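Re: [cesthorpe-media] Liltier pulling its ads from the breakfast show

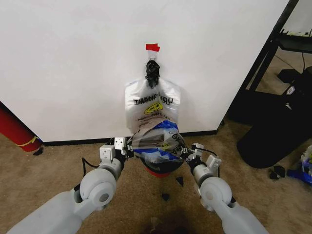 Quick one as I'm on a break. Someone wrote last night:

> Liltier dropping the show after 2000 complaints is mob rule. The
> presenter made one bad joke and said sorry in 2 days. Grerno will
> be next, then who pays for local radio?

Don't agree. Liltier sell paint. They can spend their money where they like and stop when they like, thats all that happened. Station hasn't been told what to say by anyone. And it wasn't one joke – I counted 6 in March alone, all about the same family, who never asked to be on air.

Sorry took 12 days by the way, not 2. Check the station's own page.

Fair point on Grerno though. If they go as well the late news probaly goes with them, and I'd miss that. Sakamoto are still in as far as I know, nearly half the evening slots.

Will write more tonight if the meeting finishes on time. Does anyone have the full recording? My copy stops before the phone-in.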